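Keeping Water Out of a Low House: Tips for the Wet Months

Our house is the last one before the river in Kneath, and it stands lower than the road. In nine winters the water came to the back step many times, and two times it came inside. I am not an engineer. I only write down what I do each September, before the ground becomes full of water.

Drains first

Lift the cover of the yard drain and take out the leaves by hand. A stick pushes them deeper, so please use a glove and not a stick. After this, pour one full bucket quickly. If the water stands and turns slowly, there is mud in the bend, and you need drain rods. Turn the rods always clockwise, otherwise they unscrew and one piece stays in the pipe. I lost one in this way and the plumber asked me 95 for the visit.

Look also at the gutters. My downpipe was pouring beside the drain for a whole winter, and I was blaming the river.

The air bricks

Do not close them the whole year. The floor needs air, and with closed air bricks my joists began to smell of mushrooms. I have covers which push on from outside, and I keep them on a nail near the door with the number of each brick written on the back. Wipe the rubber seal with a wet cloth before you fit it. One small stone is enough to let the water pass.

The door board

My board is 59 centimeters high. It slides in two channels, and the channels collect sand. Clean them with an old toothbrush and put a little silicone grease, never cooking oil, which becomes sticky. Try the board once when it is dry and you are calm. At night with a flashlight in the teeth it is a different work.

The bag by the stairs

Keep the papers, medicines, phone charger, flashlight and one change of socks in a bag which you can carry on the shoulder. Put the papers in a plastic bag with zip before they go in. Any strong bag with a flat bottom is good, if the handles are long enough.

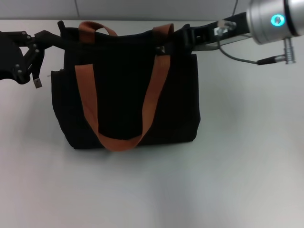

Black tote bag with rust-orange handles.

Check the batteries when you change the clocks. My neighbor Elin Ellis keeps also a list of telephone numbers on paper, and I copied this idea from her.

Sandbags

Fill them only half. A full bag is round like a sausage and leaves holes between, but a half bag lies flat and takes the shape of the step. Fold the open end under, toward the water, and step on each bag before you put the next. Lay them like bricks, with the joints not in one line. Under the first row I put a plastic sheet and bring it up on the water side.

After the flood throw them away — the sand can be dirty from the sewers, and it is not for the children's sandbox.

When the water is gone

Open the windows, even if it is cold. Wash the walls from the top to the bottom and leave the skirting boards off until the wall behind is dry. Mark the highest line of the water with a pencil and write the date beside it. Mine is inside the cupboard under the stairs.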